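Subject: Re: Power strip task, grip and plug order
From: Leilani Brannigan
To: demo-collection list

Replies inline. I have been through the Hekeo notes again and most of this is settled now.

> We are about to start the plug and unplug task at Zondville with the hand-held grippers.
> Before we do 40 practice runs the wrong way, two questions. Does one person
> hold both grippers, or do we split them? And does the strip have to be
> in the same spot every time?
>
> Also, Sorensen asked if we still want the full 1000 demonstrations.

## Who holds what

Either is fine for practice, but write down which one you used. With two people, agree on who steadies the strip and who handles the plug before you start, and don't swap halfway through a run. Come in from the side with the steadying gripper and leave the far end of the strip open. The plug end is where most of the bad runs at Tundico came from – people reached across each other and one gripper blocked the other's view.

Keep the lens on each gripper pointed at the work. If your wrist turns so far that the lens sees mostly ceiling, stop and redo the run.

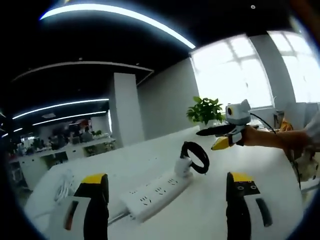
## Where the strip goes

No, move it. Change the angle between runs and let it end up a bit crooked. A policy trained on one position learns that position and very little else. Change tables too if you can. Desk and round table both count, and so does a strip with nothing plugged in.

Leave spare cable on the table if it was there already. Just keep it out of the path of the fingers – a loop caught in the jaws spoils the run.

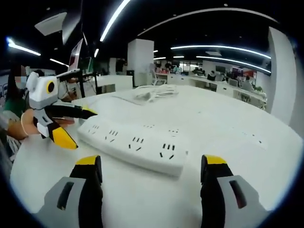 *Strip set at an angle on the round table, white cable coiled behind it.*

## How many

Yes, still 1000, but not in one go. Send me the first 21 and wait for an answer before you record more. I check for three things: fingers fully open at the start, a clear pause of 2 seconds at the end, and no hands touching the strip directly. Runs that fail can stay in the folder, but mark them as failed in the log.

I would also slow down. Several of the Hekeo runs are too fast at the moment of contact, and the replay on the arm overshoots the socket.

The log sheet will be up by the end of January. Until then use the old one and leave the last column blank.

Leilani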